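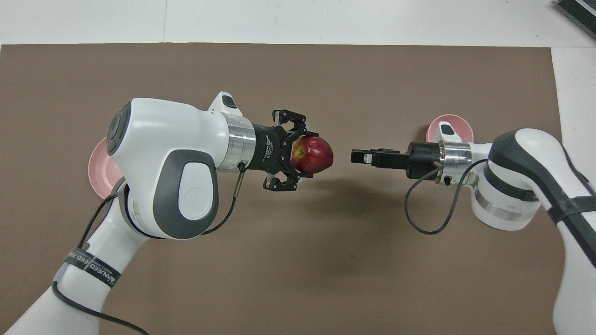
Apples, plates and a mat under them: small tips for the kitchen table

By Patricio Bravo
2026-09-14

In my house the fruit is eaten at the table and it is also cut there, so the table suffers. I write down what works for us.

The mat. Buy one big mat for the middle of the table, it is better than four small ones which move all the time. Ours is from Famora and it covers nearly 100 centimeters of the length. A plain brown or gray color hides the tea marks. On a white table this matters very much, because apple juice becomes sticky and then catches all the dust. Lift the mat every evening and wipe under it also. If the mat has a curled edge, roll it in the opposite direction and leave it so for one night.

The apples. Wash them just before you eat them, not on the day you buy them. I rub each one with the hand under cold water and dry it with a cloth. Hold a red apple to the window light and turn it slowly, the soft brown places are easier to see like this. A bruised one goes first, into a pie or a sauce. For sauce I take 400 grams of apple pieces, 100 ml of water and a little cinnamon, and cook it with the lid on until it is soft.

Do not keep apples next to bananas, unless you want the bananas to be ready faster.

Cut slices become brown quickly. Put them for five minutes in cold water with a spoon of lemon juice. My mother used salt in place of lemon, a small pinch, and you must rinse well after.

The plates. One plate for the slices and one for the peels and cores. Take a light color, pink or white, so you notice the small seeds before they go to the floor. Plastic plates keep the smell of onion, so please have separate ones for fruit.

Last updated in February, the sauce part is new.

Comments

Suko: The salt works! But I forgot to rinse the first time.

Toseck: Can the mat go in the washing machine?

Patricio Bravo: Mine no, only a damp cloth and a drop of dish soap.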